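About Trastov

Trastov teaches robot arms to do table work by having people show them how. We write very little of the motion in code. A person moves the arm through the job, by hand or from a set of controls, and the recording of that session becomes the lesson. We started in a rented unit with 2 arms and a workbench, and most of what we do still happens on a wooden tabletop under ordinary ceiling lights.

Our customers send us small, dull jobs that people do all day: sorting hand tools, putting brushes back in their holders, clearing a bench at the end of a shift. Govine, our first program, covers picking up and placing. Pukton, which came later, covers tidying a mixed set of objects into trays and bins.

How we teach

An operator learns on scissors. They lie flat, the handles are an awkward shape, and the fingers have to come down very close to the table before they can close on anything. New operators spend their first week on that single approach, and we look at every recording with them afterward.
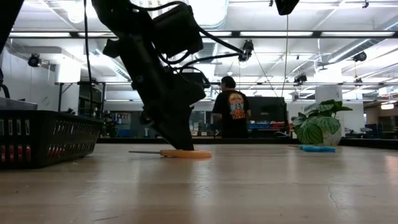 Anathi Mokgethi wrote to us after her first month on the controls: I kept trying to be quick and the arm kept copying my hurry. Once I slowed down before the grasp and let the fingers settle, my sessions started getting accepted. I wish somebody had put that on the first page of the handbook.

It is on the first page now.

Each task is shown at least 30 times before we train anything on it. Objects are moved and turned between runs, so the arm does not learn one fixed layout. A good run is steady and has no second tries in it. A run with a second try is kept too, but it is labeled and goes in a separate set – recovering from a miss is worth learning, and we want to choose when it gets taught.

By hand or by remote

Hand guiding means holding the arm itself and walking it through the motion. It suits slow jobs with a lot of contact, and most people pick it up in an afternoon. Remote control takes longer to learn. The operator stands away from the table and drives the arm from the controls, so there are no human hands near the objects while the work is recorded. For anything that will later run without a person close by, we use remote control. 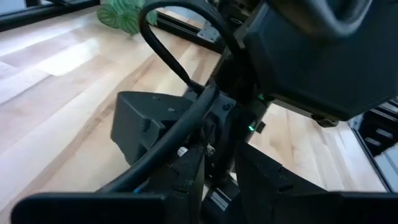 Operators work in blocks of 40 minutes and then take a break. Tired hands make poor lessons, and the last few runs of a long block are nearly always the ones we throw out. Charmaine Mokoena runs the schedule and decides when a table is finished for the day.

Notes are written straight after each block, in plain words. "Came in too high on the left handle" is a useful note. "Bad run" is not, and it will be sent back.

Mixed tables

Later lessons put different things on the same surface. Scissors with different colored handles go down among brushes, thick and thin, pointing different ways. The operator has to pick an order and stick to it, and a thin brush handle lying on wood is harder to lift than it looks.

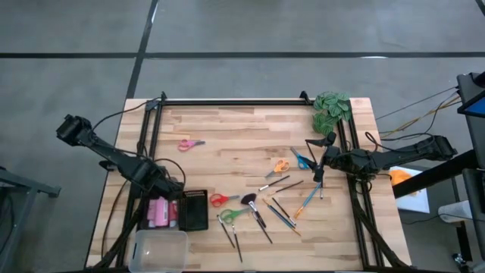
Working with us

Send a short description of the job and a list of the objects involved. Real samples are better than drawings, and we return them. We reply with a plan, a price and the number of sessions we expect to record.

If your own staff would like to do the teaching, ask about Ahonen, our training course. It runs every June, and the morning session starts at 9:30.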